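Unit 6: Recording Births and the Correction of Birth Records

Course notes, Civil Registration and Vital Records
Prepared by Haruna Fukuda; section 6.4 revised by Gwilym James

6.1 Scope

Unit 5 dealt with the registration of deaths. Unit 6 covers births: who must report, what the record contains, and how an entry is changed after it has been made. Adoption is left to Unit 8. The rules given are those of the model code used throughout this course. Local law differs in its details, and students working in a registry should read the notes with their own statute at hand.

6.2 Terms

Informant: the person who gives the facts of the birth to the registrar.
Entry: the permanent record made by the registrar.
Certificate: a certified copy of the entry, or of part of it. A certificate is evidence of the entry. It is not the entry itself, and destroying one has no effect on the record.
Short form: a certificate showing only name, sex, date of birth and district.
Full form: a certificate showing every field of the entry, including the details of the parents.
Late registration: any registration made after the normal reporting period has ended.

6.3 The duty to report

Under the model code a birth must be reported within 34 days. The duty falls first on the parents. If neither parent can act, it passes to the head of the hospital or other place where the birth took place, and then to any person present at the birth. The order matters. A registrar who accepts a report from a person lower in the list must write down why no one higher was available.

The place of registration is the district where the birth occurred, whatever the home address of the parents. A parent living elsewhere may make a declaration before the nearest registrar, who forwards it to the district of birth. The forwarding registrar makes no entry. This is a common error in student exercises and produces a double record, which then has to be canceled under 6.6.
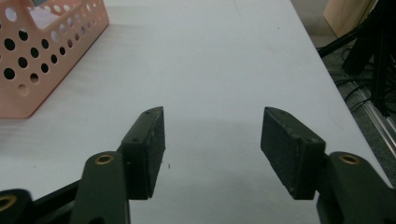 6.4 Details of the parents

The code has a field for each parent, and the two fields are governed by separate rules.

The parent who gave birth is entered in every case, on the strength of the hospital notice or a witness statement. The second parent is entered in one of three ways: by marriage to the first parent at the time of birth, by joint declaration of both, or by court order. A statement by the first parent alone is never enough. Where none of the three applies, the field is left blank and ruled through. The registrar does not write "unknown," a term that appears in older registers and has caused trouble in inheritance cases.

Occupation is recorded as stated by the informant. No proof is asked for. Researchers should treat this field with care, as should anyone who meets it in a pension claim.

6.5 Late registration

Late reports fall into two classes. Up to one year after the birth, the registrar may act alone on the usual evidence. After one year, the written consent of the superintendent is needed, together with two documents made independently of each other. A school record and a vaccination card will normally do. Two statements from the same family count as one document.

The Takholm district review is useful reading on this point. Of the 137 late registrations in the sample, 19 were later found to lack a second document. In most of these the registrar had accepted a copy of the first document as the second. Pruitt (see reading list) argues that the form was at fault, as it had two boxes and no instruction on what should go in them.

6.6 Corrections

The original entry is never erased. Three procedures exist.

Clerical correction. Used for errors of copying or spelling visible from the source papers. The registrar adds a marginal note, dated and initialed.

Correction of fact. Used where the informant gave wrong information. Requires a sworn statement and supporting evidence. The note goes in the margin, and later full-form certificates show both the entry and the note – short forms show only the corrected version.

Cancellation. Used for double entries and for births that did not occur in the district. Requires an order from the superintendent. The page stays in the register and the number is not used again.

A change of name made in adult life is none of these. The entry was correct when made, and it stands.

6.7 Reading

Pruitt, E., Evidence and the Late Entry, chapter 4
Kowalczyk, E., The Blank Field: Parentage in the Jadach Registers
Ferreira, K., course reader, section on marginal notes

Exercise sheet 6 is due before the August session. Show the text of each marginal note in full, with the procedure it was made under.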